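Went to the Detura open day this afternoon. They make hand-held grippers and the software that goes with them. Posting my notes while I still remember them.

Print this page | E-mail this thread

Sign-in was at Skaltamari, the training center behind their main building. Badge number 148. They split us into groups and mine got the patio first, lab second.

The patio part is what I came for. You use the gripper yourself. No arm, no motors on a track, just a tool in your hand with a camera on it. Whatever you do gets recorded, and the recordings are used later to train a robot arm to do the same job.
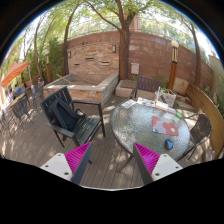

Tiziana Cirillo ran our session. She kept the talk short, which I appreciated. Her main advice was to move at the speed you would want the robot to move. Most people go too fast the first few tries.

The task was simple. Pick up a computer mouse from a glass table and set it on the mouse pad. Let go, back off, start over. Each person got a 23-minute turn.

Picking it up is easy. The fingers have a bit of give, so you don't have to be exactly lined up. I had more trouble judging distance over the glass.

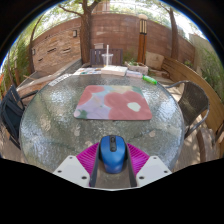 Mouse in the gripper, pad still ahead of it.

Someone asked why they do this outdoors. Tiziana said the lab has the same light all day and a patio doesn't. She wants sun, shade and glare in the recordings. They also leave ordinary stuff on the table on purpose, papers and a cup and so on.

I finished 36 tries. She marked 2 of mine as not usable. On both I let go of the mouse early. She said to leave the bad ones in the log with a note and keep going.

A man from Czerwiński, a packaging company, asked if the same tool would work for small cartons. The answer was yes for light ones, and they'd want to test anything heavy before promising.

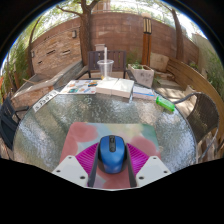
Gripper down at the table, mouse between the finger pads.

After that we went inside to see Prenen, the program they use to sort the recordings. You scroll through your own tries and trim the dead time off the start and end. It was slow with the whole group logged in.

Didn't get to see the arm run. The lab demo was pushed to 4:30 and I had a train. If anyone stayed for it, let me know how it did.

Next open day is in May. Sign-up is through the Detura site. Wear shoes you can stand in.

Print this page | E-mail this thread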